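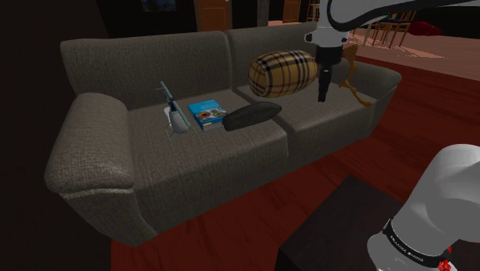
Gripper comparison moves to household objects

When the Mathias laboratory began its comparison of grippers last August, the plan was to test five designs on a single arm and publish one table of results. The program has since been narrowed to two, and most of its trials now take place in simulation. Alun Dafis, who leads the evaluation group, spoke with this bulletin on 7 Feb 2025 about the reasons for that change and the findings so far.

"We had too many variables and too little patience," Dafis said. "Three of the designs were never going to reach into a cluttered seat or shelf without touching something on the way. Once that was clear, it made sense to spend our time on the two that could."

The remaining candidates are known within the group as the Illau and the Poster. The Illau has narrow fingers and a short stroke. The Poster opens wider and carries a softer pad on each fingertip, at the cost of a bulkier body. Both are run on the same simulated arm, with the same controller and the same limits on speed and force.

Trials are set in furnished rooms. Items such as books, toys and pillows are placed on sofas, chairs and low tables, and the arm is asked to pick up one of them and leave the others where they are. According to Dafis, the sofa tasks have separated the two grippers more clearly than any other group.

"A table is flat, and you know where it is. A sofa has a back, two arms and a seam down the middle. The wrist has to come in from above, and there is often something leaning against the cushions exactly where you would like your fingers to go."

The group has completed 981 trials under the present rules. Of these, 213 were sofa tasks. The Illau did better with thin or irregular items, including toys with projecting parts, where its fingers could close on a small section of the object. The Poster was the stronger of the two with pillows and bolsters. Books lying flat gave difficulty to both.

"A flat book is still the item we dread," Dafis said. "Neither gripper can get under the cover without help. We tried pushing the book to the edge of the seat first, and that improved matters, but then you are testing the push as much as the grip. We record those attempts separately."

Asked how far simulated results can be trusted, Dafis was cautious. Contact with fabric is hard to model, he said, and the softness of a seat cushion can be set in several ways that all look reasonable on screen. The group therefore treats a difference between the grippers as meaningful only when it holds across every cushion setting in use.

Camera placement has also received attention. A view from behind the arm shows the whole seat but loses the fingertips when the wrist turns. A camera mounted on the wrist keeps the fingertips in sight but gives little warning of obstacles to either side. The current rules allow both views, and operators are required to note which one they relied on.

Physical trials are planned at the Sterutley site, using one arm and a smaller set of objects. Dafis declined to say which gripper he expects to recommend.

"The Illau is ahead on the number of tasks completed," he said. "The Poster drops fewer things once it has hold of them. Sterutley will have to decide which of those matters more to them, and I have asked for their answer in writing before the first trial."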